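Ruotsalainen Fitted Crib and Twin Sheets
Sold by Starnamell

Home / Bedding / Kids / Fitted sheets

In stock. Ships from our Sketurberg warehouse.

The Ruotsalainen is our everyday fitted sheet for cribs and twin beds. It is a plain cotton percale sheet with elastic all the way around the hem, and it is made to be washed often. We have sold it in one form or another since the shop opened, and it is still the sheet most of our repeat customers order.

Sizes

Crib: fits a standard full-size crib mattress up to 5 inches deep.
Twin: fits mattresses up to 13 inches deep.
Twin deep: fits mattresses and toppers up to 16 inches deep.

Measure the mattress with the topper on, if you use one. A crib sheet must fit tightly. If yours comes off at a corner when you pull on it, do not use it — send it back and we will exchange it. Check the fit again after the first few washes.

Fabric

97 percent cotton, 3 percent elastane. The elastane is woven in across the width only, so the sheet gives a little from side to side and hardly at all from head to foot. Percale is a flat weave. It feels crisp when new and gets softer over the first several washes. It wrinkles more than sateen or jersey. If wrinkles bother you, take the sheet out of the dryer while it is slightly damp and put it straight on the bed.

The cloth is printed on one side. The back is paler but usable, and some parents turn the sheet over between washes when the morning has gone badly.

Colors and prints

The solid colors are oatmeal, slate, fern and white. Prints change twice a year, and the next change is in August. Once a print is gone we do not bring it back, so if you need matching sheets for two beds, order them together. Solids are dyed in batches and can vary slightly from one order to the next.

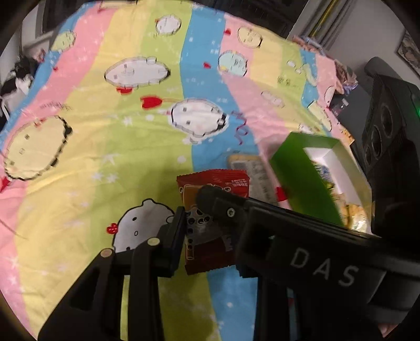
Desta Weldu wrote to ask whether bright prints fade faster than the solids, and said that an older set from another store had gone gray along the folds after one summer on the clothesline. In our own washing, the prints and the darker solids lose a little color in the first few cycles and then level off. Strong sun is harder on them than the washing machine. If you line dry, hang the sheet inside out, with the printed side away from the sun, and bring it in once it is dry. Detergent with added bleach or optical brightener will dull the colors too.

Elastic and seams

The elastic is half an inch wide and is sewn into a closed channel, so it does not touch the mattress or the child. The corner seams are double stitched. Elastic is the first thing to wear out on any fitted sheet, and high dryer heat is usually what does it. We repair elastic on sheets bought from us within two years. You pay to mail it in, and we pay to mail it back.

A tag at the foot end says BOTTOM. It is small, but you can feel it in the dark.

Washing

Wash before first use.
Machine wash warm with like colors.
Tumble dry low or line dry.
Warm iron if needed.
Do not use chlorine bleach or fabric softener.

Expect shrinkage of up to 3 percent in length after the first wash. The sizes above already allow for it, and a new sheet will seem slightly long until then.

For milk, formula or spit-up, rinse in cold water before washing. Hot water sets the stain. For wet beds, soak the sheet in cold water with half a cup of white vinegar for an hour and then wash as usual.

Goes with

The Hemasier mattress protector fits under both the crib and twin sheets without making the corners too tight. It has a thin waterproof layer and crackles a little when new. The twin flat sheet and pillowcase are sold separately in all solids and most prints. We do not sell pillowcases in crib size.

How many to buy

For a crib, we suggest three: one on, one in the wash, one in the drawer. For a twin bed, two is enough for most families. During potty training you may want another one, and a second protector to go with it.

Customer reviews

Liam Dunmore
Bought the twin deep for a mattress with a thick topper. Stays put. The crispness took getting used to after jersey, and my son complained for two nights and then forgot.

Akosua Boateng
Good sheet, slow shipping. Mine took nine days. Corners are still tight after a year. Four stars.

Imogen Lightfoot
I ordered crib by mistake and needed twin. The exchange was easy, but the print I wanted was sold out by then, so we have fern.

Returns

Unwashed sheets can be returned within 60 days for a refund. Washed sheets can be exchanged for a different size if the fit is wrong. Put the order number in the package with the sheet. Questions about sizing go to Leonardo Costa at the Sketurberg office, who answers mail on weekdays.

Page last updated 20 April 2022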